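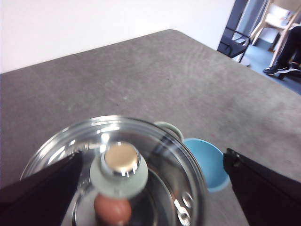
*Glass lid with a pale gold knob and a steel rim.*

# Prumau: a home cook's bean and grain log

Prumau is a plain-text collection of 398 cooking notes for dried beans, lentils, rice, barley and other things that come in a bag and need water. I started it because I kept forgetting how long I'd soaked the chickpeas, and it grew into something I use almost every day (and now other people do too, which still makes me grin).

Last updated April 21, 2023. Maintained by Melati Majimbun.

## What's in the box

- `notes.csv` has one row per pot of food, 398 rows in all
- `varieties.csv` lists the 33 kinds of bean and grain, with other names people use for them
- `halim/` holds the long-form notes on slow porridges of wheat and lentils, my favorite part of the whole thing
- `convert.py` turns cups into grams and back again

The folder called `halim` is named after the dish. Please don't rename it, the script looks for it!

## Columns in notes.csv

| Column | Meaning |
|---|---|
| `variety` | Must match a name in `varieties.csv` |
| `dry_g` | Weight before soaking, in grams |
| `soak_h` | Hours of soaking, 0 if none |
| `salted_soak` | yes / no / blank |
| `water_g` | Cooking water only |
| `method` | stovetop, oven, slow, pressure |
| `minutes` | Time at heat, or time at pressure |
| `texture` | 1 (chalky) to 5 (falling apart) |
| `remark` | Anything you like |

Blank means the cook didn't write it down. Zero means zero. I mixed these up in the early rows and spent a whole weekend fixing it, so please keep them apart.

For `pressure`, the minutes don't include the time to come up to pressure or the time to let it drop. If you let it drop on its own, put "natural" in the remark.
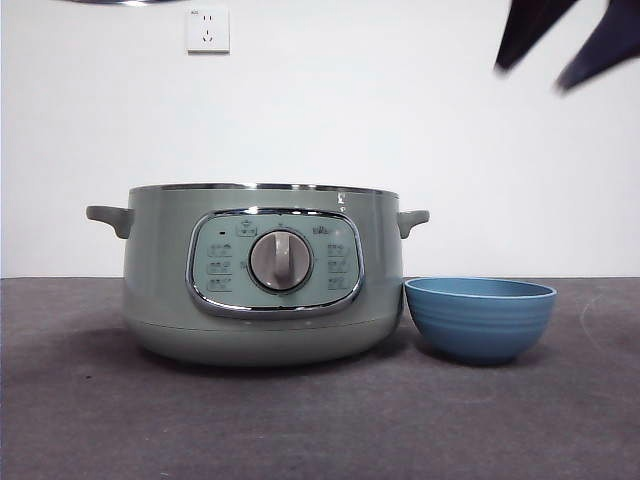 Texture is the column people argue over most, and I love that. My 3 is a bean that holds its skin but squashes easily against the roof of your mouth. A 4 is right for soup. Most of the halim rows are a 5, as they should be, and the wheat ought to be so soft that you can't find a whole grain with a spoon.

## Where the notes come from

I wrote 266 of the rows myself. The other 132 came from readers of the old mailing list, who sent in everything from neat tables to a photo of the back of an envelope. I typed those in by hand and left the remarks in the cooks' own words, spelling and all. Some are wonderful. Row 71 just says "too many, fed the street."

## Things to know before you use it

Old beans cook slower than fresh ones, sometimes by a lot, and there's no age column. I wish I'd had one from the start. If you see two rows for the same variety with wildly different times, age is my first guess, and hard water is my second.

Black-eyed peas and red lentils have plenty of rows. Fava beans have very few, and only one cook sent in anything for Job's tears, so treat that row as a friendly hint.

Kidney beans need a proper boil to be safe to eat. Leave out any slow cooker row for them unless the remark says they were boiled first.

My kitchen is close to sea level. If you cook up in the mountains your stovetop times will be longer, and I would be so happy to get your notes!

## A quick start

```
python convert.py --variety "navy" --cups 2
python convert.py --variety "pearl barley" --grams 700
```

The script reads `varieties.csv` each time it runs, so you can add your own variety and try it right away. Names are not case sensitive.

## Sending in a pot

Open a pull request with your row at the bottom of the file, or email me the details and I'll add it. One row per pot, please, even if you cooked the same thing three nights running. Failed pots are very welcome. Crunchy, scorched, boiled over, all of it.

## To do

- [x] Merge "garbanzo" and "chickpea"
- [x] Fix the blank/zero muddle
- [ ] Add `age_months`
- [ ] Split "brown rice" into long and short grain
- [ ] Type up the last of the barley letters

## License

CC BY 4.0 for the notes, MIT for the script. Credit "Prumau contributors" and cook something good with it.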